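From: moderator, Valberg Room Acoustics list
To: valberg-rooms
Date: 27 January 2022
Subject: Re: Re: Echo in the front room, rug or panels first?

Thanks for the reply. I've kept your message in below and answered in pieces, as there are several separate questions in it.

> I've moved into a place with bare boards all through the
> front room and the echo is driving me up the wall. Phone calls
> are the worst. People keep asking if I'm in a bathroom. I have
> been looking at the Suresar foam tiles, a box of 8, and was
> going to put them all on the wall behind the desk. My
> other half would like a rug instead and says the tiles are
> ugly. Is one of us right?

Your other half is closer. Foam tiles of that thickness take a bit off the top end and leave everything below it alone. The voice on a call will sound duller but the room will still ring. I had two boxes of the Suresar ones in my last flat and took them down after a month. They also pull the paint off, so if you do use them, stick them to a sheet of hardboard first and hang that.

A rug does more, provided it is thick and has a proper felt underlay. The thin woven sort laid straight on boards does very little. Buy the underlay separately and cut it slightly smaller than the rug so the edges lie flat. I use the Atau felt, which sheds for the first week or two and then settles down.

> The room is a plain box. Boards on the floor, plaster walls,
> one big window that looks out on the garden. There's a sofa
> and not much else.

Clap your hands in the middle of the room and listen. If you hear a fast fluttering sound, that is two hard parallel surfaces throwing the sound back and forth, and with your room it will be either the floor and ceiling or the two long walls. Do it again crouching down, and again near each wall. If the flutter changes a lot as you move from wall to wall, treat a wall. If it stays much the same wherever you stand, do the floor.

The usual hard surfaces in a room like yours are the boards, the smooth wall with a picture on it, and the glass door:
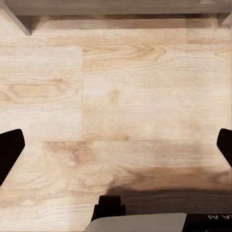
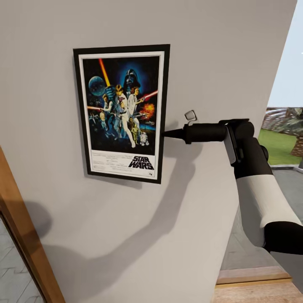
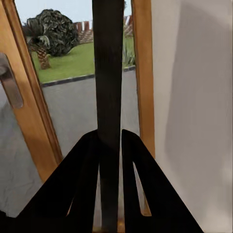 Floor, wall, glass door, in that order.

On the window, heavy curtains work well if they are full enough. You want them gathered, with the cloth at least twice the width of the rail. Hung flat they are not much better than a blind. Interlined ones are best but dear. I made do with a pair of lined ones and an old blanket tacked between the cloth and the lining.

> What about pictures? Someone at work told me canvas prints
> soak up sound.

Not on their own. Paper behind glass or plastic is as hard as the wall. A canvas on a deep stretcher can be stuffed with mineral wool and then it does work, though painted canvas is less good than plain cloth. Rajput sell printed acoustic cloth by the metre and will put your own picture on it. The price I was quoted was 69 for a piece big enough for a decent-sized panel, before postage. You then need a frame and the filling. Wear gloves and a mask when you cut the wool, and back it with cheap cotton so the bits stay in.

> Budget isn't huge. I'd like to have it sorted by April because
> I'll be working from home full time after that.

Then I would go in this order. Rug and underlay, then curtains, then one good panel on the wall you face when you talk. Leave a couple of weeks between each so you can hear what has changed. Most people stop after the curtains. A full bookcase on the long wall is as good as a panel and you may already have the books.

One more thing about calls. Move the microphone closer to your mouth before you spend anything. Half the distance makes a very large difference to how much room the other person hears, and a cheap headset will beat a laptop microphone in any room.

If you want to read further, there was a long thread on underlay in the archive, message 3698 onwards. The first part is an argument about carpet tiles and can be skipped. The measurements further down are worth having.

Please trim quotes when you reply. The digest was very long last time.

--
Valberg Room Acoustics list
To leave the list, send a blank message with "unsubscribe" in the subject line.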